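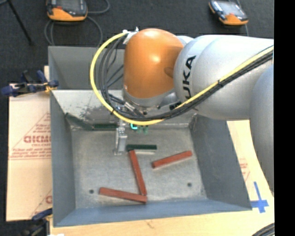 Koskela Public Library
Posted by Joonas Honkanen, Branch Services
August

The Koskela Public Library will change its lending rules at the end of August. This thread sets out what is changing, what is staying the same, and what cardholders need to do. Most cardholders do not need to do anything.

Overdue fines on books, magazines and audiobooks will end at all branches, including Ulwood. Fines already on an account will be cleared at the same time. Cardholders do not need to call or visit to have this done, and staff cannot clear them early.

Charges for lost or badly damaged items remain. An item is treated as lost when it is 2 months overdue. If it comes back in good condition after that, the replacement charge is removed in full.

The library reviewed its accounts last winter. The review found 980 cards blocked over unpaid fines alone, with no missing items. Nearly half of those cards belonged to readers under 18. Blocked cards could not be used for homework databases or for computer bookings.

Those cards will be unblocked overnight. Holders may use them the next morning at opening. If the card itself has been misplaced, a new one can be printed at either front desk. Please bring something that shows your name and current address.

Loan periods are not changing. Books remain on loan for three weeks and magazines for one. Renewals are automatic unless another reader has placed a hold. When a renewal is refused, a notice is sent by email or by letter, depending on the choice recorded on the account.

Several residents have asked whether holds will take longer without fines. The library will watch waiting times through the fall and publish them each month on the notice board at Koskela and on the website. Extra copies will be bought for titles with long waiting lists, within the current book budget.

The library catalog will also move to a new system, Plandora. Saved reading lists and current holds will carry over. Reading history will carry over only for cardholders who have switched it on. Passwords will not carry over, and each reader will be asked to set a new one at first sign-in.

The catalog will be offline from 6 p.m. on Wednesday until opening the following morning. Items may still be borrowed at the desk that evening. Holds cannot be placed by phone during those hours. The book drops at both branches will stay open.

A note on the book drops. Please do not leave donated books in them. Donations are accepted at the Ulwood desk during staffed hours, up to two boxes per visit. We cannot take encyclopedias, textbooks with writing in them, or anything with mold.

The local history room is not affected. Its collection of some 400 township maps may be consulted by appointment as before, and copies may be ordered at the posted rate. Maps do not leave the building.

Interlibrary loans are a partial exception to the new rules. The lending library sets the terms, and if it charges a late fee, that fee is passed on to the borrower. The due date and any fee are printed on the paper band around the item. Please leave the band in place.

The summer reading program, Jinonness, closes on its usual schedule. Reading logs may be handed in at either branch until the last day of the month. Prize books for younger readers are kept at the children's desk and may be collected by a parent or guardian.

Questions about a particular account should be brought to the desk or sent by email. Please do not post card numbers in replies to this thread. Replies that contain them will be hidden.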